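Notebook, bench 2, May

Adhesive shelf-life check, continued from the April pages

Picked up the second batch of wood glue samples this morning. The first batch came from the Florville store room and had been sitting on a shelf over the heater, so I don't trust those numbers much. The new ones came from Honby in a padded carton, all sealed, lot labels readable. Put them in the cabinet overnight with the lids on so they would be at room temperature before opening.

Question is still the same as before: how far past the printed date can we use the yellow glue for shop fixtures before the joints get weak. Ciltville says they throw it out on the date. We have been using it for months after and have had no failures that I know of, but no one has kept a record either.

Prep

Cut maple strips from the same board as last time. Planed both faces, wiped with a dry rag, no solvent. Left them stacked with stickers between for a day. Moisture meter was reading low until I changed the battery, so ignore the first line in the April table. I have crossed it out.

Glue spread with the small notched card. Open time kept under five minutes. Clamped with the old Heitmann bar clamps, snug plus a half turn. The one with the bent handle slips, so I put it back on the rack with tape on it. Please don't use it for test pieces until the pad is replaced.

Clamp time was 48 hours for everything. That is longer than needed, but I wanted the same time across old and new glue, and the old stuff was slow last month.

Results so far

Fresh glue: all joints broke in the wood, long splinters, no bare glue line. Same as April.

Glue 17 months past date: mostly wood failure. One joint let go along the glue line for some 25 mm at the end. I think that was a thin spread, as the squeeze-out was poor on that side. Will repeat it.

Florville glue: stringy out of the bottle, hard to spread, smelled sour. Two of the joints came apart by hand when I took them off the clamps. I stirred one bottle well and tried again and it was a bit better, but still not something I would put in a fixture. My guess is heat did more harm than age. Can't separate the two with what we have.

Notes on the breaking jig

The lever arm has play at the pivot again. Shimmed it with a piece of brass strip and the readings settled down. The zero drifts if the jig is left under load during lunch, so unload it. Spring scale was checked against the known weight before and after, and it came back the same.

Wax paper under the joints works better than the plastic sheet. The plastic wrinkles and leaves a ridge in the squeeze-out that has to be scraped.

To do

Repeat the thin-spread joint with more glue.
Ask Honby whether they have any bottles that were frozen in transit.
Get a cheap thermometer for the Florville shelf and write down what it reads for a week.
Order pads for the clamps. 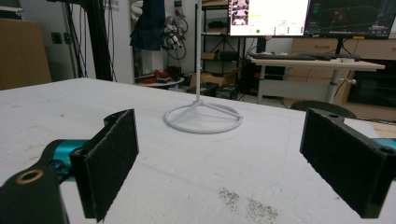 Cleanup and storage

Opened bottles are on the lower shelf, caps wiped, date opened written on the side in marker. Broken joints are in the shallow tray, tied in bundles by lot. Keep them until the repeat is done.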